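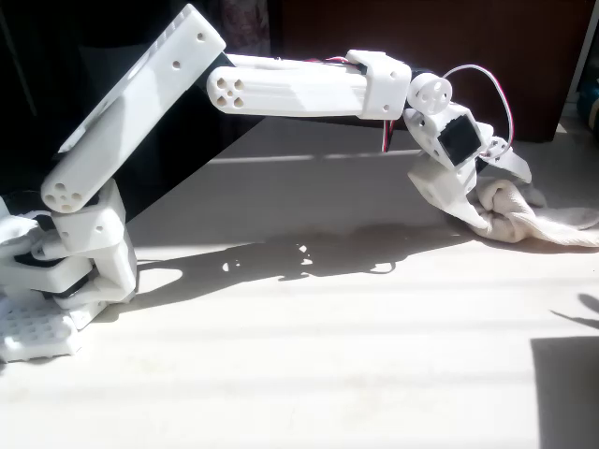
What should I use to wipe a pale table top every day?
An old towel cloth, wrung out well, with a second one to dry off afterwards.

3 min read

Home Archive Threads Search Previous Next

From: Efraín Apaza
To: Sedgwick Household List
Date: March 4, 2022
Subject: Re: cloths for a light-coloured table

Dimas Sopacua wrote:
> We've moved into the flat on Vatgate and the table that came with it
> is very pale. Every smear shows. I've been using kitchen paper and
> I get through a roll in no time, and it leaves bits behind.
> Leobardo says get proper cloths. Which ones? And do you fold them
> or just grab a handful? Sorry if this is a daft thing to ask.
>
> Dimas

Dimas, not daft at all, I could talk about this all evening! I've had a pale table for nine years and I love it (even in February, when the low sun gets in and shows up every crumb).

Leobardo's right about the paper. I gave it up ages ago, except for blotting something greasy. It sheds, it tears on the corners, and you end up with little screwed-up scraps that sit there until somebody clears them away.

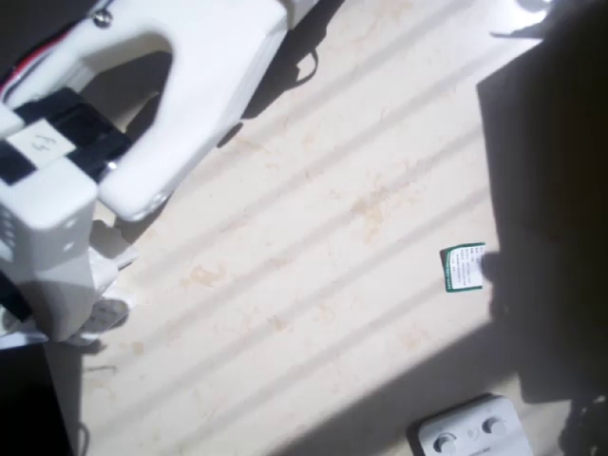 My top is cream with a marble-like pattern, all beige and tan flecks, and it's wonderfully forgiving about tea and hopeless about anything purple. Blackcurrant jam has to come up straight away. For everything else I go round once after breakfast and once after supper and that's plenty.

Now, cloths! I cut up old bath towels. One decent towel gives you nine squares if you aren't fussy about them being square, and mine are all off-white now whatever they started as. Zulkifli Liew put me on to hemming them with a zigzag stitch, which I did for the first batch and was very pleased with myself, and then I skipped it for the second and they've frayed a bit but they wipe just as well. I do like them 100% cotton.

As for folding: fold in four for crumbs, so you've got a flat edge to push with, and turn it to a clean side as you go. For a sticky patch I bunch it up and lean on it. Amirul Ngui folds his in three and swears by it, so try both.

If the light comes through your blinds in stripes, do the wiping then. You get down level with the top, look along it, and all the smears you missed at night are sitting there in the bright bits. I get absurdly happy doing this. 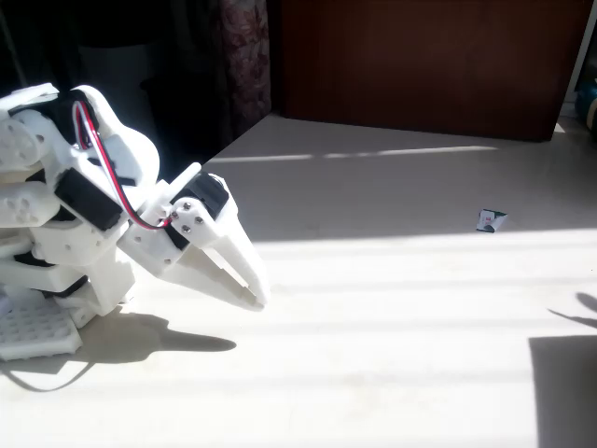 The table top, with the arm over it.

A few odds and ends:

- Wash the cloths hot and leave out the fabric softener, they drink up far more without it.
- Hang them over something between uses. A damp heap goes sour by the next day.
- Keep one cloth for the table only and use a different colour for the floor!

I've got almost a drawerful spare, so if you're passing Arnero before the end of the month I'll happily put three in a bag for you.

Efraín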